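Looking after the path robot: set-up, upkeep and one repair

Project report by Adesuwa Igwe, workshop partner Hauwa Babalola

3. Setting the machine up

By September we had inherited Isska, the small wheeled robot that last year's group built for following paths in the park at Candville, together with a box of spare parts and a notebook we grew very fond of (even the pages we couldn't read). Our job was to get her running dependably and to write down how she ought to be cared for, so that whoever has her next can spend their time on something more interesting than hunting for a loose plug.

We started with the wheels. All the hub screws came out, were cleaned and went back in with a drop of thread lock, and the tyres were pumped up to the same pressure on both sides. Hauwa then went over the wiring and labelled every lead at both ends, a job that took a whole Sunday and two pots of tea, and I have been thankful for it ever since!

4. The repair

The left motor kept cutting out over joints in the paving. We blamed the Sevura motor board at first and swapped it for the spare, with no change at all. The real trouble was a cracked solder joint on the supply lead, just where it bends under the battery tray. We cut back 50 mm of wire, soldered on a new end and added a clip so that the lead can't flex there any more. After that she ran for 17 minutes on the bench without a single dropout, and we were delighted.

5. Checking the steering line

With the motor sorted we moved on to the steering settings. The line finder looks for the strip of red pavers down the middle of the path, with paler ones on either side. There is a second red band along the right-hand kerb, so we narrowed the search area to stop her drifting towards it - a small change in the settings file, kept under the name Kubíček.

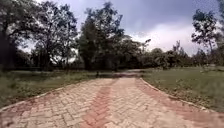
6. Weekly care

Brush grit out of the wheel hubs, wipe the lens with a dry cloth, and tug each labelled lead gently before switching on. Charge the battery with the tray out, and write the date in the notebook, please, even if nothing was wrong.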